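How to Declutter a Desk Without Buying Anything

Most decluttering advice ends with a shopping list. I read one guide in January that wanted me to spend almost 100 dollars on matching trays before I had thrown out a single dead pen. I have my doubts about that order of things.

Start by taking everything off the desk and putting it on the floor. Yes, everything. Set a timer for 13 minutes and put back only what you used this week. If you have to think about it, leave it on the floor.

Next, find one open bin you already own. Mudassar Ansari, who writes the Jostell newsletter, swears by a separate container for every type of item. I tried it and ended up with seven containers to tidy. One bin is enough for the odds and ends, and it shouldn't have a lid. Lids hide things.
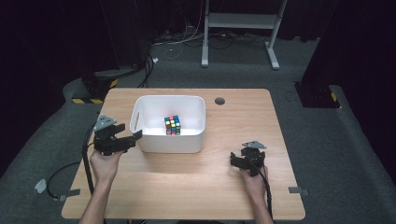
One open bin at the back of the table, one Rubik's cube in it.

Then deal with the floor pile. The usual test is whether an object makes you happy, and I don't see how a stapler is supposed to pass. Ask where you would look for it instead. If you have an answer, walk it there now. If you don't, it goes in a bag by the door.

Leave the bag for two weeks. Supposedly you'll feel lighter. I didn't feel anything in particular, but I went back for a phone charger and left the rest.

Cables come last. Skip the clips and sleeves until you've unplugged whatever you don't use.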